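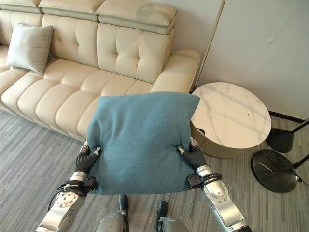 The hand that wouldn't let go

December 18, 2018

We were on the living room set all week, doing cushions and blankets. The cushion work is simple enough. Pick it up with both hands, squeeze from the sides, put it back on the sofa, repeat. The teal one is our favourite because the soft cover gives the fingertips something to hold. The leather seat behind it is more trouble than it looks, as the arms have to stay clear of all that padding on the way in.

The fault turned up on cycle 699 of a planned 1000. The right hand was told to open and stayed shut. The controller log said open. The left hand had already let go, so when the arms moved apart the cushion went with the right one and swung over toward the side table. Sohail hit the pause and the arms stopped where they were.

Then I did the stupid part. I walked up and started working the cushion out from under the thumb with my own fingers. Pause on our setup holds the arms but leaves the hands powered. The queued open command came through late, followed straight away by the next close, and the thumb came down on my index finger. It stayed there for 148 seconds while Konrad found the right stop and bled off the grip by hand. No break, but the nail is a bad colour and typing this is slow.

Blankets

We'd seen a hint of it the day before and brushed it off. On the grey fleece the fingers and thumb close across a fold and pinch, and the release had been coming a beat late. Makis put it down to the fleece catching on the fingertip pads. I agreed with him and we carried on.
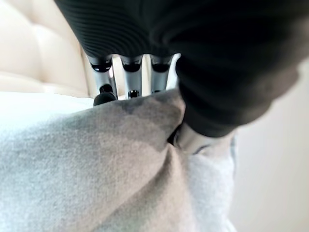

Three fingers and the thumb closing on a fold of the fleece.

Oliwia went through the logs that evening. The hand driver keeps a short command queue, and when the thumb's force reading gets noisy it waits for a clean value before taking the next command. Soft things give it noisy readings. The queue fills, the hand falls behind, and after enough cycles it's doing what it was told a while ago. We had never run rigid objects long enough to see it, and they may not do it at all.

What's changed so far: pause now cuts hand power as well as arm motion, and the queue is cleared before anything restarts. Hands off until the full stop is in, and that goes for me first. Arlindo wants the driver rewritten with no queue, which will probably take until March. Konrad is rewiring the stop so there's a button on both sides of the set.

The remaining cycles are on hold. I've asked for the thumb sensor to be swapped too, but there's no date for that yet.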